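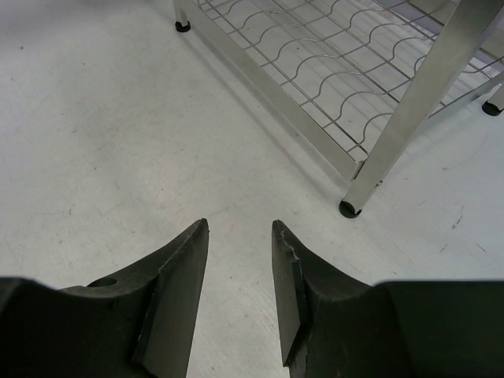 A dish rack is a household frame that holds washed tableware while it drains. Most are made of metal, wood or plastic. Metal racks may be built from square tubing, with a silver-colored finish, and stand on the floor or a counter.

Two-tier racks place one shelf above another to save counter space.

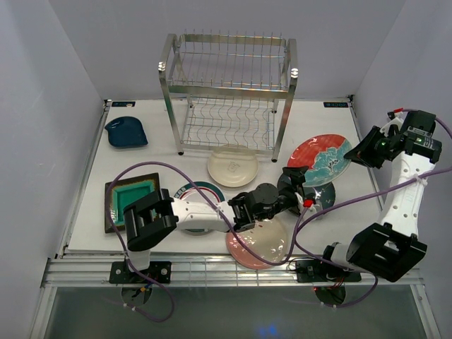
Two-tier dish rack with assorted plates.

Upper tiers often have vertical dividers that hold plates on edge.
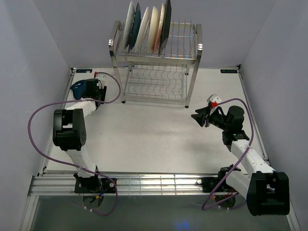

Plates stored this way take up less width than plates laid flat, and water runs off both faces.

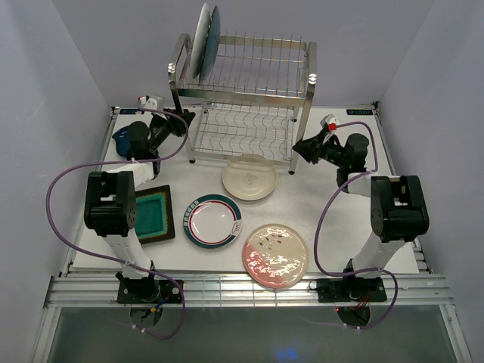
Loading practice varies by household. Many begin at one end of a tier, as with a white plate and a teal-blue plate set upright at the left. Square dishes may need wider spacing than round ones.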